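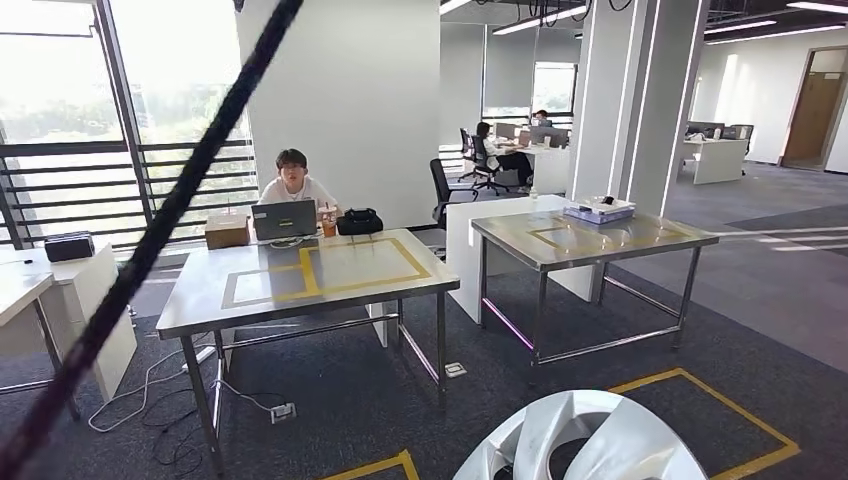

By Felicja Urbańczyk and Amanuel Ayele
Submitted 2024-04-01

Home Projects Courses Student Work Contact

Marking Out Shared Tables: Final Report

1. Background

Our project looked at how people use shared work tables in an open room, and whether tape markings on the tabletop change where they put their things. The room is on the ground floor of the Narkley building. It has dark gray carpet, white partition panels and a large square pillar. Students from three courses use it, and the most common complaint in the fall survey was that personal items end up in the space needed for project work.

We chose the stainless steel tables for the study. They have thin legs with crossbars and no drawers or shelves, so whatever a person brings goes on the top or on the floor. The metal also takes tape well and cleans up without much trouble. We had first planned to use the white desks, but a test piece of tape pulled at the finish on one of them and we were asked to stop.

2. Markings

We used yellow floor tape. One table has a larger rectangle and a smaller square inside the layout, toward one half of the top. The second table has a rectangle. There is tape on the carpet too, marking a rectangle on the floor.

The rule we gave users was short. Project materials go inside the tape, and personal items go outside it. We printed the rule on a card and also sent it by email through the Stutum booking page. Amanuel wrote the card and Felicja handled the bookings.

3. Sessions

We ran 18 sessions of 45 minutes each. A session was one person at one table doing their own work. We did not tell them where to sit or what to bring. At the end of each session we drew a sketch of the tabletop on squared paper and asked the person four questions.

The items we saw most were laptops, drinks, bags and small boxes. The photo at the top of this report has a typical set: an open gray laptop, a small cardboard box, an iced-coffee type of cup with a lid and straw, and a black bag.

4. What we found

In 15 of the sessions the laptop was the first thing placed on the table, and everything else was arranged by where it ended up. People set drinks on the side of the hand they write with. Bags were less predictable. Some people put the bag on the floor at first and moved it up to the table when they needed a charger.

Several people told us they had read the card and then forgotten it. Two said they thought the tape was left over from another class. The inner square caused the most confusion. We meant it for small parts, but it was not labeled, and one person asked if it was for a mouse.

Cables were a bigger issue than we expected. The outlets are set into the floor, so cables run across the carpet under the tables. Users wanted to sit close to an outlet, and this decided which side of the table they took more often than our markings did. If we did the project again we would map the outlets first and tape the tables second.

5. Costs

The budget was 476 dollars and came from the Gebru student fund. Most of it went to tape, printing and gift cards. We bought the tape from Closwood. The first roll was too narrow and we could not return it after opening.

6. Next steps

The markings will stay in place until May. We would like to label each zone on the tape and repeat the sessions with two people at a table. We also recommend hooks or a low shelf for bags. The sketches and the answers to the four questions are in Appendix A, and the text of the card is in Appendix B.

Share 6 Comments 2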